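Lorkerness Box Handling Set - README and house rules

Hello, and thanks for opening this file before opening the data. The notes grew out of a long string of messages between the people who record the demonstrations and the people who label them, and at some point Mirela Pacheco sensibly asked for it all to be put in one place. I have tried to keep it friendly. If you only have a few minutes, read the parts on gripping and on printed text, which is where most of the trouble has come from.

What is in the set

Lorkerness is a collection of short demonstrations in which a person works with retail packaging using hand-held grippers, each one carrying its own camera. The release holds 300 demonstrations. Every one comes as a video, a gripper width track, a pose track and a small text file with the task sentence and the operator's remarks, if there were any. Remarks are optional, but please do read them when they exist. Alby Tipoki in particular writes wonderful ones, and they have saved us from throwing out good takes more than once.

The set was made for people training manipulation policies on thin, shiny, printed cardboard, and for people who write handling standards for their own labs and want something to argue with. You are very welcome to borrow the rules below and change them to suit your bench.

Rules for gripping

1. Take the box by its two long edges, with the fingers facing each other across the printed side. A box held by its faces tends to bow, and the labelers then can't agree on where the edge is.

2. Squeeze only until the box stays put. If the cardboard creases, finish the take anyway, write "creased" in the remarks and swap the box for the next one.

3. Keep the fingertips off the instructions as far as you can. Covering a plain border is fine. Covering a step number or a drawing is not a failure, but it goes in the remarks too.

4. Hold still for 3 seconds once the grip is made. This feels like an awfully long time when you are standing there with your arm out, I know! The still stretch is what we use to line up the pose track with the video, so please don't cut it short.
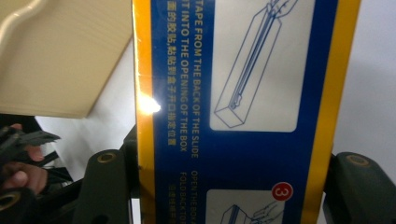 Grip on the long edges, printed side toward the camera. The glare on the left stripe would be tagged "glare, border only".

Glare gets its own tag because boxes like these have a glossy finish and there is no lighting setup that makes it go away entirely (we tried quite a few, and Cleiton Andrade still has a drawer full of diffuser cloth to show for it). The tag has two forms. Use "glare, border only" when the bright spot sits on a plain or striped margin, and "glare, on text" when it hides even one character or part of a drawing. When you are torn between the two, choose the second.

Rules for printed text

Many of the boxes carry their own directions, sometimes in more than one language. We transcribe what can be read and we stop there. It is very tempting to complete a sentence when you have seen the same box a dozen times, and all of us have done it, but a transcript has to match its own video frame. If a word runs out of view, end the transcript where the letters end and add three dots.

Text that runs up or down the side of a box is written out in normal reading order, with "rotated" in the orientation field. Please don't turn the video itself. Nivaldo Vieira once rotated a whole batch to be helpful, and the pose tracks took a good part of April to sort out.

Chinese text is kept as Chinese text. Where an English line on the same box says the same thing, link the two entries and leave both alone.

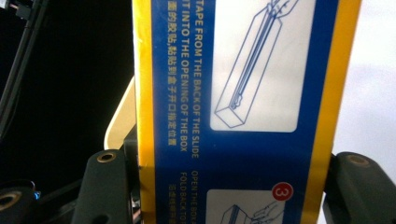

Tape instruction in English and Chinese, all rotated. The line starting "OPEN THE BOX" is transcribed only as far as it can be read.

Step badges, such as the red one with the 3 on this box, are labeled as their own small region and tied to the panel they sit on. A panel that is only partly visible still gets a region, with the "partial" flag set. Drawings of hands are labeled "drawn hand", never "hand". That sounds fussy until you train a hand detector on the set.

Real hands and bystanders

Operators' hands may appear and are left as they are. Faces are blurred before release. If you find one that slipped through, write to Genivaldo Aguiar and the take will be pulled while it is fixed.

Known gaps

Nearly all the boxes are small enough for one gripper, so the set will not teach you much about two-handed lifting. Soft bags and pouches are missing altogether. Grip force was not recorded, only width, and the width readings drift a little in long sessions. Our advice is to rezero before every new box.

Changes and questions

Corrections to labels are merged whenever a second person has looked at them. Please send one box per request and mention the take number in the title.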